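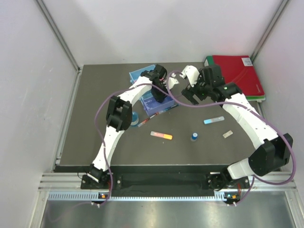
Rakiya Ogbonna had run the front desk of the Panagiotou for 18 years, and in that time she had been promised fuller rooms by a mayor, two airlines and a man with a balloon. Now it was Savvas Galanis from the head office, with his slides. Bookings in Ostley would recover by March. He had a chart for it. He had stayed up late on the chart, he said, and she believed that part. She looked at the line climbing across the screen and thought it had less to hold it up than a robot arm, which at least is bolted to a table.

"Where does the number come from?" she asked.

"Statel."

"And where do they get it?"

Savvas clicked back a slide, then forward again. "They survey operators."

"They surveyed me. I was on the phone with a guest who'd lost a shoe. I said things might pick up."

Areti Economou, who owned the building and most of its debts, wrote something on her pad and underlined it. The hotel had 142 rooms. Last night 27 of them had been slept in, one by her sister Polyxeni, who didn't pay.

"So we keep the staff on," Savvas said. "We carry them through the winter, and in spring we're ahead of everyone."

"Carry them with what?" said Areti.

He had a slide for that too. It said Partnership.

Rakiya went back down to the lobby. The phone was ringing. It was a woman who wanted to know whether the pool was heated and whether there was any discount for a long stay.

"How long?" Rakiya asked.

"Oh, we haven't decided to come," the woman said.

Rakiya put her down as a maybe.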